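**1/**
I want to write a few posts about peg boards, the flat ones with small parts to put in their places. I have spent too many evenings with them this winter and I have opinions now.

**2/**
My first was a Feditz, bought second-hand for nine dollars. The parts were all different colours. It looked cheerful, but after one evening I was remembering the colours and had stopped looking at the shapes.

**3/**
So now I prefer one colour for all parts and a plain board behind. Blue on white is my favourite. You find a piece quickly on the table, and the colour gives you no help with where it goes.

**4/**
The table is important too. A white board on a pale bench is tiring for my eyes after 50 minutes. On a dark top the edges are very clear.

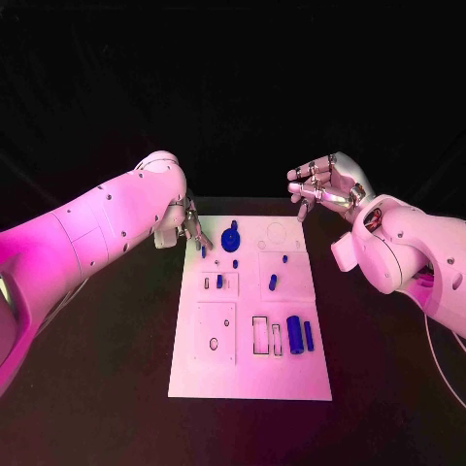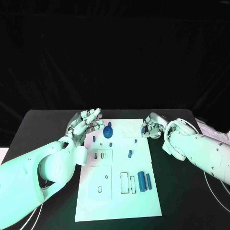 White board, dark table, small blue parts.

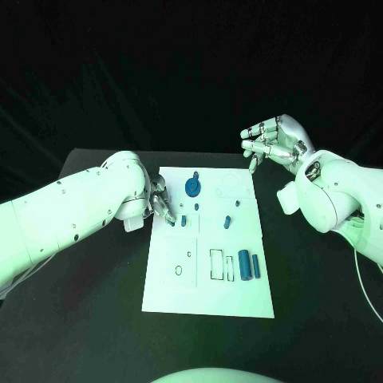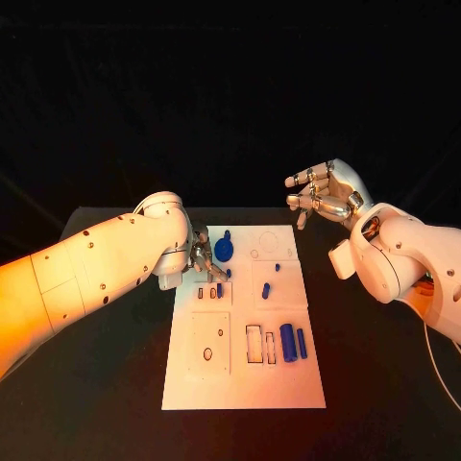

**5/**
About the order of work. I used to begin with the biggest piece, as with a jigsaw. Now I begin at the far end and come towards myself, so my sleeve does not pass over the parts which are already standing. I knocked over a whole row in October and I was not polite about it.

**6/**
Small pegs are harder than they look. If you hold one too low, your fingers meet the board before the peg does. Hold it near the top and let it find the hole — pushing only makes it lean.

**7/**
Somebody asked me which maker is good. Karabulut has the nicest fit, but I paid $70 and the box is too weak for it. Cerden is cheaper and the holes are a little tight when new. I have not tried Corotico.

**8/**
For storage I use a flat biscuit tin with a tea towel inside. Please do not use a zip bag, the pegs make a hole in the corner and then you are looking under the fridge.

**9/**
One question for people who know more than me: do you clean the slots with a dry brush, or with a damp cloth? Mine collect grey dust and I am afraid to spoil the edges. I tried a cotton bud and it left fluff in every corner.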